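Is the Niveck open day worth the trip, and how do you get a robot to do anything while you're there?

Posted in: Days Out and Visits > Automation and Tech
Tags: open day, robot arms, Niveck, Vevmont, kids, parking

grumblebee_west

I've signed up for the open day at Niveck in Vevmont on Friday and I'd like advice from someone who has been to one of these. The web page says there will be "live demonstrations across the hall," which could mean anything. The last open day I went to, at a bottling place two towns over, had live demonstrations across the hall as well, and what we got was a man turning a conveyor on and then turning it off. There was a sandwich afterward. I remember the sandwich fondly.

My situation: I'm bringing my mother-in-law, who worked in a cannery for years and has opinions about machinery, and my kid, who is 15 and has opinions about everything else. I need to know:

Do the arms do real jobs, or do they wave?

Is there anywhere to sit?

Can you ask questions, or is it one of those tours where you get herded along behind a person holding up a paddle?

And is it true that there's a demo with trash? A guy at work said the best thing he saw was a robot dealing with a trash bin and a water bottle, and he said it with such feeling that I now have to see it. He also once told me that the outlet mall was "basically Italy," so I'd like a second source.

We're driving in from the north side, if that matters for parking. I've looked at the map on their site and it appears to have been drawn by someone who'd had Vevmont described to them over the phone.

Edited to add: yes, I know they have a phone number. I called it. It gave me the same web page, read aloud.

halfpastlunch

Been to 2 of these, and I'm going again, so weigh my opinion accordingly.

Yes, the arms do real jobs, if you'll accept a generous definition of a job. There's a sign at the door saying the hall holds 200 people, and on a busy morning it feels like they've taken that as a dare. Go after lunch. The morning crowd is all school groups and men with lanyards, and both will stand in front of you.

The trash demo exists. Your guy at work is right about this one, though I'd still be careful about Italy. It's at the far end, past the Niltard stand (they sell cable trays, and they will tell you about the cable trays). There's one arm on a pedestal behind a white table. On the table you get a bin with a lid and a plastic water bottle that looks like it's been through a divorce. That's the whole cast. The gripper comes down over the bottle, fingers open, and a crowd of grown adults stops chewing.

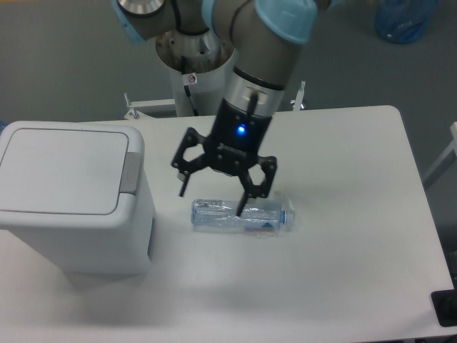
dockside_del told me in the comments last time that I oversell it, and that anybody with a kitchen can watch a bottle go in the trash for free. Fine, Del. I've got a kitchen too, and in mine the bottle stays on the counter until somebody gets yelled at. I know which of the two I'd drive out to see.

What I like about that table is how slow it is. People expect the thing to whip around like in a car commercial, and it goes at the speed of a man looking for his glasses. If you watch for one minute you'll be bored. If you stay for ten you start to get nervous on its behalf. On my first visit it had three tries at the bottle, and by the third a woman next to me was gripping my sleeve. We had never met. We have not met since.

Answers to the rest of your list:

Sitting: there are benches along the wall by the coffee. They fill up, but people get up again fast, which tells you something about the benches. Your mother-in-law should claim the one at the end, nearest the packing demo. It has a back.

Questions: no paddle. You wander. Each table has somebody from the company standing by it, and they'd much rather talk than stand there. Don't open with "is this going to take my job." They hear it all day and you can see their faces close up shop. Ask what it's bad at. I asked that at the trash table and got the best 15 minutes of the afternoon. A crushed bottle is harder than a new one, because no two are crushed alike. Clear plastic is harder than anything with a color to it. Lids are a whole subject. I came home and looked at my own trash can with more respect than it's used to.

Parking: ignore the map, as you've worked out. Use the lot behind Fonseca, the tile place. The open day has an arrangement with them, and there's a gate through to the hall. If you park out front you'll end up in the delivery lane and a person in a vest will explain it to you.

Food: there isn't a sandwich. I'm sorry. There's a cookie.

tworightboots

It's okay. I went in April and it was okay. Kid liked it. Wear flat shoes, the hall is bigger than it looks and the floor is hard. The coffee machine takes cards only. I didn't see any trash thing but we left early on account of the noise from the air line.

The answer above is longer than the visit.

marginal_gwynn

I'll add a few things, as somebody who has stood at most of the tables and been told to step back from one of them.

First, the schedule. They print one and hang it by the door, and it has the same relationship to the day that a horoscope does. The packing demo runs more or less when it says. The welding one runs when the extractor is in the mood. The bin and bottle table just goes on all afternoon with pauses, so save it for last, and if something else gets canceled you can wander over there and be consoled.

Second, where to stand. At the trash table most people bunch up on the side where the bin is, I suppose on the theory that the bin is where the ending is. I prefer to look across at the gripper. You want to see the fingers. They're two skeletal black things with pivot holes in the linkages, and once you've noticed how they fold you can't watch anything else. My view is that all the interest in a robot is in the last few inches. The rest of the arm is a very expensive way of getting those inches to the table.

Also, don't assume you've seen it because you've seen it once. The bottle doesn't always come plain. I caught a turn where it had clear film or a bag crinkled around its middle, and I stayed for that one on purpose. A bare bottle is at least a bottle. Put loose plastic around it and you've got an object that hasn't decided where its own edges are, and I have trouble with those myself, mostly at the grocery store. 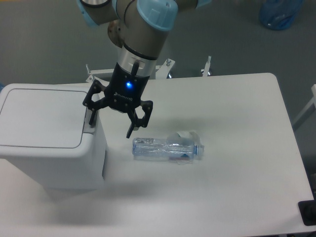 So my advice is to stay put through a few turns and let your 15-year-old get past the phone stage. Mine took a while, then started calling out which side the fingers should go in from, then got into an argument about it with a stranger's kid, and I had my coffee in peace. I count that as education.

Your mother-in-law will be fine. Cannery people always are at these. The one I overheard last time asked how often the gripper gets cleaned and who does it, and the fellow at the table looked like he'd been asked to turn out his pockets. Good question, though. He wrote it down.

Third, the numbers. There's a counter on a screen over at the packing line that shows how many boxes it's done since they set it going. It said 3,639 when I came in. I bring this up only as a warning, as I then spent a good part of my one free afternoon watching it go up, and I could not tell you why. If you've got a family member who does this with gas pumps, steer them left at the entrance.

Fourth, and I disagree with halfpastlunch here, mornings are better if you can stand the school groups. The staff are fresher. By four o'clock they've explained the same gripper so often that they've started to leave out the verbs. And the school groups leave for their bus at eleven, all at once, like a tide, and you get a lovely empty stretch before lunch.

The Fonseca lot is correct. The gate sticks. Lift it and push.

Bring a sandwich.

grumblebee_west

Thank you, all three. I've told my mother-in-law about the bench with the back and about the cleaning question, and she's now writing a list. It's on the second page. I've told my kid we're going to watch a robot and a water bottle, and got a look I'd describe as medium.

We'll aim to get there just before eleven, let the tide go out, and work our way down to the far end past the cable trays. If anybody sees a woman in a green raincoat asking a young engineer about drain angles, please be kind to the engineer.

One more thing if somebody's still reading: is the cookie included, or is it card only too?

halfpastlunch

Included. One each. They do watch.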